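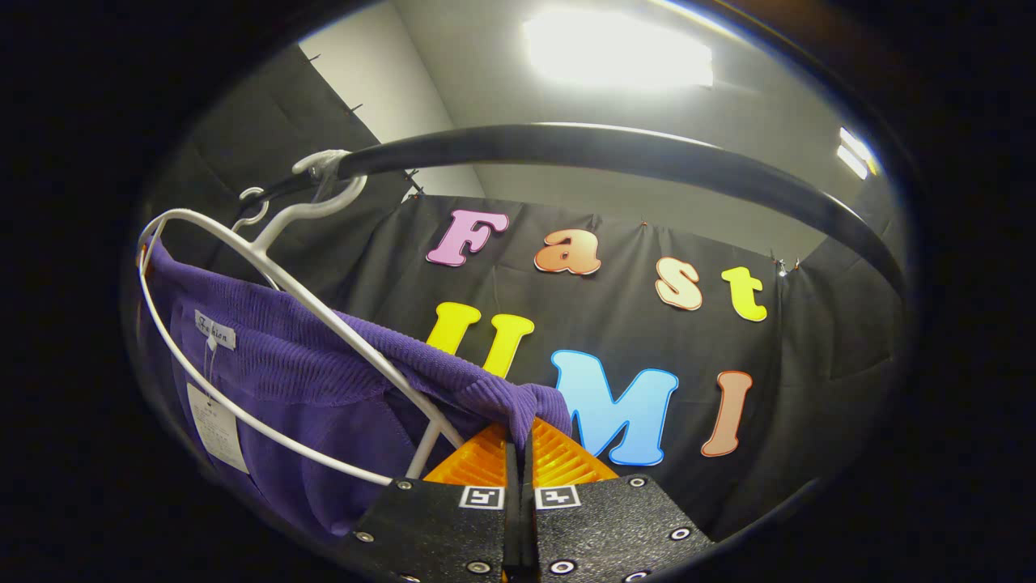
Figure 4-1. Wrist camera view with the fingers below a garment on a hanger. The marker on each finger is visible.

4. Calibrating Gripper Width in Clastine

Clastine reads the opening between the fingers from the wrist camera. The hand-held gripper has no encoder, so the two square markers on the fingers are the only source for the width value. Every demonstration you record gets a width track, and the policy learns from it. Do this section before you record anything you plan to keep.

You need to repeat the calibration when you:
- change a finger or a finger pad
- loosen or move the camera mount
- change the lens or the focus
- install a Clastine release that changes the lens model (the release notes say so)

You do not need to repeat it after a battery change or a restart.

4.1 Before you start

The lens profile must already be loaded. If the Session page shows "No lens profile," go back to Section 3 and finish it first. The marker solver corrects for fisheye distortion before it works out position, and without a profile the result will be wrong by an amount that changes with finger position.

Check the following:
- Both markers are flat and clean. Wipe them with a dry cloth. Do not use alcohol on printed markers.
- The marker size in Settings > Gripper > Markers matches your printed size. Measure the black square and leave out the white margin.
- Auto exposure is off. Leave auto white balance as it is. It has no effect on marker detection.

Caution: Keep your own fingers clear of the gap while you open and close the gripper. The trigger spring on the Clendosska handle closes quickly when released.

4.2 Recording the calibration clip

1. Open Clastine and select Session > New > Calibration.

2. Type a name for the session. Use the gripper's name followed by a short note, such as "murano-new-pads." Spaces are changed to hyphens when the file is saved.

3. Hold the gripper still and point it at an evenly lit area. A plain wall is fine. Lights near the rim of the view are not a problem as long as they do not wash out the markers.

4. Select Record. Wait for the tone.

5. Squeeze the trigger slowly from fully open to fully closed, then let it return slowly to fully open. Take a few seconds in each direction.

6. Repeat the full stroke 10 times. The counter on the Session page goes up by one each time Clastine sees both end points.

7. Select Stop.

Note: If the counter does not move, the trigger is probably not reaching its end stop. Check for a pad that is touching the other pad too early.

4.3 Running the solver

1. Select the new session in the list and choose Tools > Solve Width.

2. Leave Method set to "Pair, symmetric." Use "Pair, independent" only if your fingers move by different amounts.

3. Select Run. The solver uses up to 3000 frames. If the clip is longer, frames are skipped evenly along its length.

4. When the run finishes, look at the Coverage bar. It shows how much of the stroke had both markers detected. Gaps in the middle of the bar mean the clip has to be recorded again. Small gaps at the ends can be accepted.

5. Select Save to Gripper. The previous calibration is kept under the same gripper with the word "old" added. Only one old version is kept.

The same job can be run from the command line:

clastine solve-width --session murano-new-pads --method pair-sym --save

Add --dry-run to see the coverage and the closed and open values without writing anything.

4.4 Checking the result on a real task

A clean clip against a wall tells you the solver ran. It does not tell you how the markers hold up once there is fabric near the fingers. Record one short test with the objects you will use.

For garment tasks, do the following:

1. Hang a garment on the rail as you would for a normal demonstration.

2. Select Session > New > Test and start recording.

3. Bring the gripper up under the lowest fold of the garment and pause there with the fingers open. Compare your live view with Figure 4-1. The fabric should come down to the finger tips and leave both markers in view.

4. Close on the fold, pull lightly, and release. Do this from the left, from the right, and from below.

5. Stop recording and open the session in the Review tab. Turn on Overlays > Markers and Overlays > Width.

6. Step through the clip. Each detected marker is outlined in green. A marker filled in from nearby frames is outlined in yellow. No outline means there was no detection and no fill.

Yellow outlines are normal while fabric passes over a marker. Clastine fills a gap of up to 20 frames by interpolating the width between the last good value and the next one. Longer gaps are left empty, and the export step will drop that part of the demonstration unless you change the setting in 4.5.

Note: With one marker hidden, "Pair, symmetric" can still give a width. It mirrors the visible marker across the center line found during calibration. These frames are shown with a green outline on one side and a dashed line on the other. They are treated as good frames.

4.5 Settings that affect the width track

Max gap. The longest gap that will be filled, in frames. The default is 20. Raising it keeps more data, but a fast grasp inside the gap will be smoothed away. For cloth we leave it at the default.

Detection region. The part of the picture searched for markers. The default is the lower half of the lens circle. Keep it there if your background has bold printing, lettering, or garment tags in it. Searching the full picture is slower and gives more false candidates. Any candidate with the wrong ID is thrown out, so the cost is mostly time.

Smoothing. Off, Light, or Strong. Use Light for training data. Strong is meant for plots only and delays the closing edge enough to upset a policy.

Lens circle mask. Leave this on. It blanks the dark border so the exposure reading uses only the lit part of the picture.

4.6 Sending the calibration to the robot

The width values recorded by hand have to match the ones the robot controller uses, or the policy will close too far or not far enough.

1. Connect to the robot computer and open the Mittal bridge page.

2. Select Import Gripper and choose the gripper you saved in 4.3.

3. Check the Closed and Open values against the ones shown in Clastine. They should be identical. If they differ, the bridge has loaded the old version.

4. Set Speed Limit to 30 percent for the first run.

5. Select Move to Closed, then Move to Open. Watch the fingers while they move.

Caution: Stay outside the arm's reach while testing. Keep the stop button in your hand. Import Gripper does not move the arm, but any policy that is loaded and waiting may start when the gripper reports ready. Unload policies first.

4.7 Common problems

Width jumps between two values while the gripper is held still. The marker size is wrong, or a marker has lifted at one corner. Measure again and press the marker flat.

Width is correct when open and too large when closed. The lens profile belongs to a different lens. Repeat Section 3.

Only one finger is ever detected. The marker IDs are swapped or duplicated. Open Settings > Gripper > Markers and select Identify, then cover one marker at a time.

"Stroke not found" after Solve Width. The clip starts or ends partway through a stroke. Trim it in Review, or record it again.

Section last changed 2020-08-21 by Abhishek Kaushik. Steps for the independent method are due to be rewritten in November.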